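Simulation first, arms later: how Bindlow is spending its equipment money
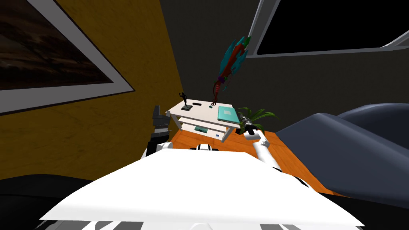 Buy the arms first, was the advice from one reader when we trailed this piece last month, sim time is money you never get back. The equipment lead at Bindlow has heard that one plenty. She gave us half an hour on a Wednesday, between two supplier calls, and asked to go by job title only.

"People see a rendered living room and think we're putting off the real purchase," she said. "We're working out which purchase. Two arms and a torso, a low table with small stuff on it, a sofa close by. Can it work in there? I want that answered before I sign."

The budget is 238 thousand dollars for the year. Of that, 144 goes to hardware, and she's blunt that it doesn't stretch far. One two-armed unit from Zenton, spare grippers, a charging setup, freight. Freight was the nasty one. "I had a line for it. The line was wrong."

Another 53 is set aside for compute and the simulator license, through Netden. The rest is service and a small cushion she wouldn't put a name to. "If I name it somebody spends it."

Why not rent? They looked. Kinyua offered a six month lease with a buyout at the end and she came close to taking it. What put her off was the service terms, parts only, no labor, and a week's wait before anyone would come out. "A week with a dead arm and four people standing there. Put that in your spreadsheet."

On grippers she has changed her mind twice. First plan was one expensive hand per arm. Then a cheap pair and a drawer full of spares. Now it's in between, and she is waiting on a second quote. Thin, flat things are the headache. A notebook lying flat on a tabletop is a harder test than most of what the sales demos show, she says, and she now asks every vendor to pick one up before they talk price.

"Two of them changed the subject."

The simulated rooms are cheap to change, so they get changed alot. Up to 100 layouts before the order goes in, that's the target. Tables higher, tables lower, furniture shoved in closer. Reach is the number she cares about most, it decides wich arm length they pay for and the longer version costs a good bit more.

And the reader who says buy first? She didn't argue much. "They're right that sim lies to you. Friction, cables, all that. So we buy one. Then we see about the second."

Order deadline is end of March. She had to go, Zenton was on the other line.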